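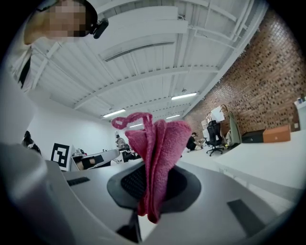
Grip slippage on the hand-held units was the main setback in December. The fault appeared when folded cloth was being picked up for the Josness task set. The pink terry towel shows the kind of load involved, bunched into vertical folds and pinched upright by the pad. On unit 3 the jaw position reading drifted during holds like this, and the log recorded a closed grip at the wrong width. Of 2,713 recordings, 71 are affected and have been withdrawn. Albane Perrin traced the drift to a worn encoder coupling.

Pascal Lacroix replaced the coupling and checked the other units. One more showed early wear and is out of service until Carnell delivers the part.

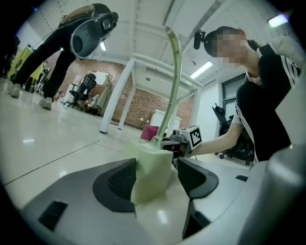 Rigid objects were less affected, with 18 of the withdrawn recordings coming from that group. Mathis Mallet has added a zero check at the start of each session. It takes almost 3 minutes. No one was hurt and no other equipment was damaged. We plan to repeat the withdrawn recordings within the current budget.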